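The two arms at Mellance thread beads for a living, and every morning Brynhildur Bech checks them before the first run. She begins with the fingertips.

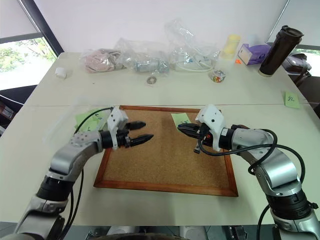
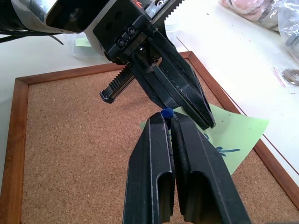
Both grippers at work over the cork board.

"If the tips do not meet well, the bead jumps away," she says. Her check takes 13 minutes. She wipes the fingers, tightens the screws and looks at each cable where it bends - a cable failed in November, and the cell stood still for four days. The spare one came from Custby, and she keeps two more in a drawer now.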